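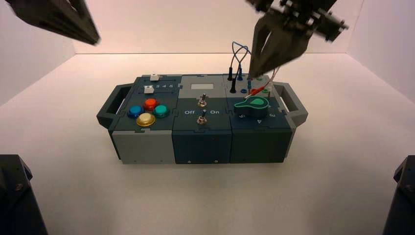

Home | Bench Notes | Grippers | Controllers | About

Search this blog Go

Jun 16, 2019

So I've finally had a proper run at the two sets of fingers I've been going on about since April, and I have opinions! Long post, put the kettle on.

Quick recap if you've wandered in from somewhere else. I've got two arms on the bench and one task box, and I want them to do fiddly human stuff: push the coloured buttons, nudge the sliders, flick a toggle from Off to On, turn the big selector knob with the green outline, and (the bit that's been eating my evenings) handle the test leads. The buttons are dead easy. Any old finger will push a button, and you could do it with a carrot. The leads are where you find out whether your fingers are any good.

The two contenders are the Brerano pattern, long and tapered and coming to a point, and the Eide pattern, which is a blunter, flatter pad with a rubber face. I printed both sets myself, same filament, same infill, so the comparison is about as fair as my garage gets.

Round one was the Eide pads. Gorgeous on the knob. They get a big flat bite on it and it just goes round, with no slipping and no drama. The slider knobs were a pain though, they're tiny little white things and the rear one sits right on the edge of the module, so a fat pad tends to shove when you wanted it to pinch. And with the leads, well. Every time I went for a plug I'd collect a loop of wire along with it. I did 64 lead attempts with the Eide pads and got so grumpy by the end that I went and mowed the lawn.

Round two, the Brerano fingers. I did 161 attempts with these, mostly because I was having fun and lost track of the time. They can get down behind the wires at the back of the right-hand module, which the pads never managed without a scuffle, and I could come in from above and pick a plug I wanted. The trade-off is the knob. With only the tips on it you get hardly any contact, and it took me ages to learn to go lower and use more of the finger.

The other thing I changed was the camera position. I'd been driving from the overhead view only, and it's lovely for knowing where everything is but hopeless for judging the last little bit of travel. So I've started leaning on the wrist view as well and I reckon it's made a bigger difference than the fingers did. You can see whether your tips are meeting properly before you go anywhere near the job. Mine have a slightly rough line where they touch, and I'm in two minds about whether to sand it. A bit of roughness might be helping with the grip?
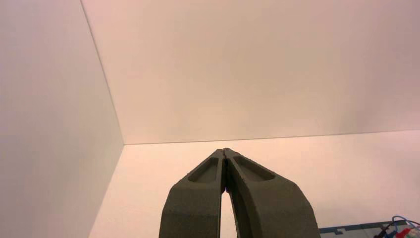 Wrist view with the fingers closed, and the blue loop of wire waiting for me in the corner.

The downside of the wrist view is that the fingers take up a heap of it. I tried tilting the mount back and lost the tips altogether, so back it went. If anyone's found a mount angle they like for long fingers, please leave a comment, I'm all ears.

Controllers! I swapped from the old Cliroro board to a Wommont one halfway through April and I'm still not sold. The Wommont feels smoother when I'm moving slowly, no question, but there's a little lag when you reverse direction and it caught me out on the toggles over and over. You push the lever, you back off, and the arm has a bit of a think about it first. Manouchehr Shojaei emailed me after the last post to suggest dropping the smoothing right down, and that did help (thanks mate!), though now I get a faint buzz in the wrist when it's holding still. I've logged 2,757 moves across both controllers and I'll put the spreadsheet up once I've tidied the column names, which are currently a disgrace.

Where I've landed for now: Brerano fingers on the right arm for the leads, Eide pads on the left for buttons and knob. Mismatched hands look a bit daft but I don't care, it suits the layout of the box. I'd like to have a go at a hybrid, something with the long taper but a small rubber insert near the tip, and I've got a half-finished drawing of it that needs another weekend.

Next up is getting both arms going at once, one steadying the box by its handle while the other pulls a plug. I've tried it twice and got my left and right muddled both times. More on that when I've stopped crashing them into each other.

Contact | Copyright 2019 | Back to top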